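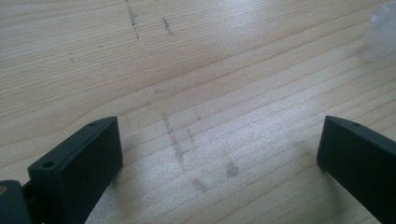

Tantzi says leave it bare, or at most wipe on one coat of soap and be done, and Tonantzin Quezada says the same thing in longer words: softwood tops look best the less you do to them. I've heard this before, usually from people who don't have to sand out the coffee rings.

2020-04-24, bench top, finish question

Board is pale, long grain lines, a gentle curve to them partway up. Pine or spruce, I'm not going to swear to either. The Skondari invoice says "select whitewood," and that could cover half the forest.

Went over it with 80 grit in November, by hand, with the grain. The dark lines are the hard ones and the light bands between them are soft, so the paper eats the light bands first. Tonantzin claims a hard block fixes this. It helps. I don't believe it fixes it.

Test offcuts, same delivery, 2 coats each:

Soap: looks like nothing was done. Water drop left a mark after 6 minutes. Raised grain, fuzzy to the hand.

Meltska oil: went yellow at once. The can says "non-yellowing." Water beaded, then didn't. Want to see it again after a month by the window before I say anything kind about it.

Zasholm water-based: stayed pale, feels a bit like a lunch tray. Water did nothing. Scratched with a thumbnail, though that may be the wood giving way and not the finish -- no way to tell from one offcut.

The trouble with all of this is that the offcuts are end pieces and the top isn't. Tse shop swears their people get the same result on both. Maybe. I'd like to see the boards.

Leaning toward Zasholm, thinned, first coat only, then stop and look. If it blotches, Tonantzin gets to say so once.

To do: fresh block, new paper, ask Skondari what species they really shipped.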